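About Murnik Festival Workshop

We help small towns put on their own festivals, and we love doing it! Murnik began with a single street parade in Janerora, and this March we marked 14 years of lanterns, brass bands and very long supper tables.

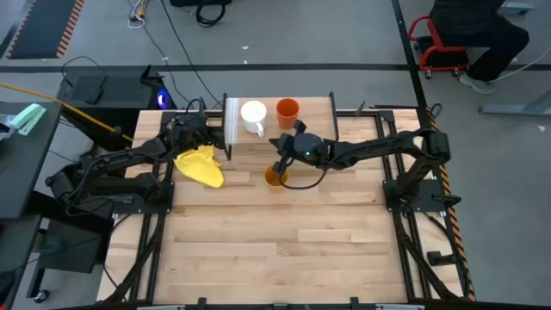
One band leader from Stesell told us that the parade route used to change every summer, and that having it settled by spring gave the musicians time to learn a new march.

Our spring classes cover costume sewing, float building and stage safety. They're open to anyone over 16, and you don't need to bring a thing – just come ready to join in. 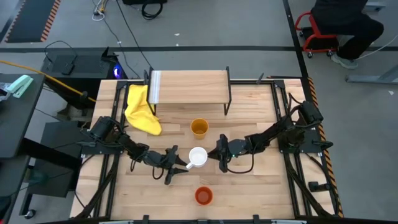 We also keep a lending store of 271 costumes, free to any parish or neighborhood group in the valley. The Eichhorn harvest fair borrows from it every year (the green capes go first, so ask early).
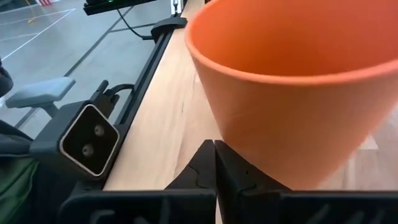

Could the children's procession start before dark next time, one parent asked after the last fair. Yes, and it will!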